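Subject: Re: [campaign-craft] Paper walk lists or phones for a small ward?

Gerardo Tedesco wrote:

> We have a by-election coming in July and I've been handed the field side
> of it. The ward has 1,843 doors on the register and we've got maybe a
> dozen people who'll knock in all weathers. Half of them want the app, the
> other half want a clipboard and say so loudly. Has anyone run both at
> once without the data turning to soup? Also, is it worth ringing people
> before we've knocked, or does that just annoy them?
>
> Gerardo

Hi Gerardo, and hello everyone,

Oh, I do love this question. Yes, we've run both at once, in Nindonitz two summers ago, and I'd do it again tomorrow. It was the most fun I've had on a local race – and we only lost by a whisker, which in that ward felt like winning the cup.

The trick (if it's a trick) is to split by street and never by person. Our first week we let each canvasser choose, so one side of Mill Lane was on paper and the other was on phones, and then two people swapped halfway up because one had a flat battery. We spent an entire evening working out who'd spoken to the couple at number 14. After that each street was either a paper street or a phone street for the whole campaign. Anyone could knock on either kind, but the street kept its type.

Paper sheets came back the same night and were typed in before anybody went home. We were strict about it! Two of us sat at the kitchen table with a pot of tea and read them out to each other, and it was done in under an hour most nights. You pick up so much from reading the margins too. "Wants to talk about the bus" is gold when you see it for the sixth time on one estate, and there was no box for it in the app. By the end we'd added one, and the candidate's second leaflet was all about the bus.

On the phone side we used Flendar for the walk lists and kept everything in a plain spreadsheet behind it. I know some people here swear by Hustinach and I've nothing against it, but for a ward your size you'd spend a fortnight setting it up. Export every night, whatever you choose, and put the date in the file name.
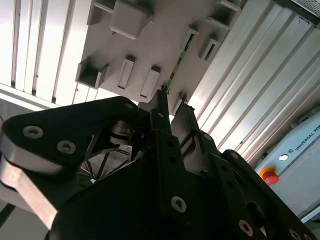 Underside of the moulded grey part, with the gripper below.

As for ringing before knocking: we tried it on one patch of 400 numbers and got proper conversations with hardly any of them. Then we turned it round, knocked first and rang only the people who'd said "maybe" or "ask me nearer the time", and what a difference. They remembered us. Several of them asked after the canvasser by name. So I'd save your phone evenings for the last ten days and keep the calls short and friendly, with one question at the end and a thank you whatever they answer.

A few odds and ends while I'm at it:

Start with the long terraces. You get through 200 doors in a decent evening with three pairs and everybody comes back beaming, and you want them beaming in week one. Leave the farm tracks for a Sunday-lunch sort of person with a car and a good coat.

Agree your codes before the first session and print them at the top of every sheet. We had "P" meaning "probable" to one half of the team and "postal vote" to the other. I still wince.

Ask about postal votes early, as those people will have voted while you're still ordering your eve-of-poll cards. We had 635 of them on our register and got round to them far too late, and if I could have one thing back from that race it would be that.

Pair your clipboard people with your phone people now and then, on either kind of street. One of our firmest clipboard men came back from an evening with the app saying it was "tolerable", and by polling day he was showing other people how to filter by last contact.

Gerardo, how many committee rooms are you planning on the day? And do you have anyone who likes telling at polling stations? That's the job I always find hardest to fill and I'd love to hear how others here manage it, especially for the early slot – ours opened at 7am and I did every one of them myself with a flask. I've got our old paper template and the code sheet as well, if they're any use. They're nothing fancy but they fold nicely into a coat pocket. Write to me off list and I'll send them over.

Good luck, it's a lovely size of ward to learn on!

Jo

Recent posts on this list
Leaflet folding: machine or kitchen table?
Okoro survey results, second batch
Re: Re: Tellers and the early slot
Hustinach import keeps dropping flat numbers
What do you say when the dog answers the door?
Poster boards, spare, free to collect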